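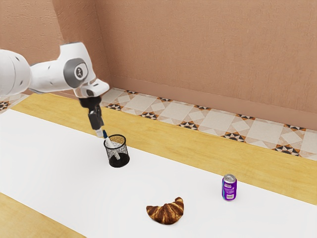
Kevenitz schools to drop paper permission slips for older students

Families of middle and high school students in Kevenitz will stop getting paper permission slips in April, when the school district moves its field trip, medication and early pickup forms to an online account.

The change covers 1,449 students at the district's two middle schools and its high school. Elementary schools will keep sending paper home for now. The school board approved the plan by a 6-1 vote after an hour of public comment.

Superintendent Pilar Iturra told the board that office staff at the three schools handle 14 different forms during a normal year, and that several of them ask for the same information. Parents write out a home address, two emergency contacts and a doctor's phone number each time, she said, and someone in the office types it all in again.

"We have been asking people to fill out the same card since their child was in sixth grade," Iturra said. "They'll enter it once and check it every fall."

Under the new system, a parent or guardian gets a message when a form is ready, opens it on a phone or computer, and signs with a typed name and a four-digit code. Teachers will be able to see who has signed and who has not. Reminders go out three days before a form is due and again the night before.

Students who are 18 can sign for themselves, as they do now.

The software comes from Bralen, a company that already runs the district's lunch accounts. The board agreed to a one-year contract with an option to renew. Families who have a lunch account will use the same login, and the district will mail setup letters to everyone else before spring break.

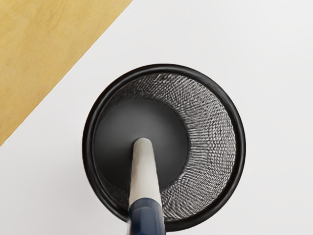

Most of the questions at the meeting were about families without steady internet service. Joni Sjöberg, who has two children at Echeverría Middle School, said his house loses its connection whenever there is a storm and that he did not want a child left behind on trip day over a form that would not load.

Iturra said printed copies will stay available at each school's front desk, and that a signed paper copy will count the same as an online one. Schools will also accept a form by phone if a parent calls before 8:30 a.m. on the day of a trip and can give the code. The code can be reset in person with a photo ID.

Board member Boyang Ding cast the only no vote. He said he supports the idea but wanted to wait until the start of the next school year. Starting in April puts the change right on top of spring testing and the eighth grade trip to the state capitol, he said, and office staff would be running two systems during their busiest weeks.

"I'd have liked a quiet month to do this in, and we don't have one," Ding said.

Iturra answered that a spring start gives the district a short trial before the large stack of fall paperwork. If there are serious problems, she said, the schools can go back to paper for September.

The board also heard from Seul-gi Yang, the nurse at Kevenitz High School, who asked that medication forms be handled separately. A doctor has to sign those as well as a parent, and some medical offices still send them by fax. Board members changed the plan to let nurses keep accepting faxed and handwritten medication forms with no end date. Yang will also keep a printed binder of emergency contacts in the health office in case the system is down.

Privacy came up near the end of the discussion. The contract bars Bralen from selling student information or using it for advertising, and the company must delete a student's records within 20 days after the district asks. Board president Maximiliano Retamal asked that the contract be posted on the district website so parents can read that section for themselves. It is expected to be up by the end of the week.

Messages will be sent in English, Spanish and Korean to start. Parents can pick a language when they set up the account.

Help sessions are planned at the public library on Firkis Avenue and in the high school cafeteria, both starting at 6 p.m. Parents should bring a phone or laptop if they have one. The library will have computers available. Dates will be included in the setup letter.

In other business, the board approved new gutters for the bus garage and put off a decision on the middle school start time. Members want to see ridership numbers from the afternoon routes first. The item will be back on the agenda next month.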